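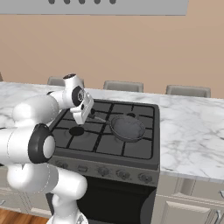

Jatia Villa 2 Film Library Player

The Villa 2 is a home movie player with a built-in disc drive and internal storage. It plays discs directly, plays files from the internal drive or a network share, and keeps one searchable catalog of everything it can reach. It replaces the original Villa and uses the same chassis, feet and power cord.

The player is sold in one color, matte gray. A remote control and two AAA batteries are included. An HDMI cable is not.

Playback

Video output is 4K at the frame rate of the source. The player switches the display mode when a title starts and switches back when it ends. On some televisions the mode change blanks the screen for up to 3 seconds. Playback is held until the picture returns, so the opening of the film is not lost. The hold time can be set by hand under Display > Mode Delay.

Films with more than one cut on the same disc are listed as separate entries in the catalog and share a single resume point unless Separate Resume is turned on. Subtitles can be moved up or down in small steps, which is useful on wider screens where the lower black bar is masked. Subtitle position is stored per title.

Audio is sent over HDMI or the optical output. Both outputs are active at the same time. Night Mode reduces the difference between dialog and effects and applies to both outputs. It cannot be assigned to one only.

Catalog

The catalog is stored on the player. It holds title, year, director, main cast, running time, language tracks and a poster. When a new disc is inserted, the player looks up the title through the Claltutum service and saves the result locally. Without a network connection the disc still plays, and the entry is created with the disc label as its name until the next lookup.

Lists can be made by genre, by running time or by hand. A list can be set to play in order with a pause between titles — the pause is 13 minutes by default and can be shortened, lengthened or removed. During the pause the screen shows the poster of the next film and a countdown.

Up to 6 profiles can be created. Each has its own watch history, lists and rating limit. The rating limit applies to discs as well as stored files. A four-digit code is needed to change it.

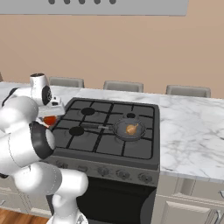
Can the Villa 2 play discs from other regions?

Discs play only if they match the region set at the factory, which is printed on the label under the unit. Region-free discs play on all units.

Connections

Rear: HDMI output, optical audio output, wired network, 2 USB ports, 12 V trigger output, power inlet.

Front: infrared receiver, disc slot, standby button.

The USB ports accept drives formatted as exFAT or NTFS. Drives are read only. Files must be copied to internal storage before they can be renamed or merged with another entry. The trigger output goes high when a title starts and low when the player returns to the menu — a motorized screen wired to it will therefore retract between films unless Trigger Hold is on.

Installation

Place the player on a flat, level surface. Leave 2 inches clear on both sides and at the rear. Do not stack an amplifier on top of it. The optional Pamau rack tray takes one player and mounts with the four screws supplied with the tray. The feet must be removed first.

The fan runs only during disc playback and copying. It is drawn from the left side, and the filter behind the left grille slides out for cleaning. Vacuum the filter; do not wash it.

Moving a catalog from the original Villa

1. Update the old player to the last available firmware.
2. Connect a USB drive and select Settings > Catalog > Save.
3. Move the drive to the Villa 2 and select Settings > Catalog > Restore.
4. Restart the player when asked.

Profiles, lists and resume points are carried over. Rating codes are not and have to be entered again. Film files are not part of the saved catalog and must be copied separately over the network.

Known limits

Disc menus cannot be controlled from the phone app. Use the remote.

Posters added by hand are replaced if the entry is looked up again. Lock the entry to keep them.

Firmware released before May does not recognize multi-part films split across folders. Update before building the catalog.

In the box

Villa 2 player, remote control, two AAA batteries, power cord, trigger cable, spare fan filter, printed setup sheet. The full manual is stored on the player and opens from the Help menu.

Warranty and spares

The warranty is 3 years on the player and one year on the remote. The disc drive is a separate module and can be replaced without opening the storage bay. Filters are sold in packs of 6. Pamau trays are ordered separately and are covered by their own warranty.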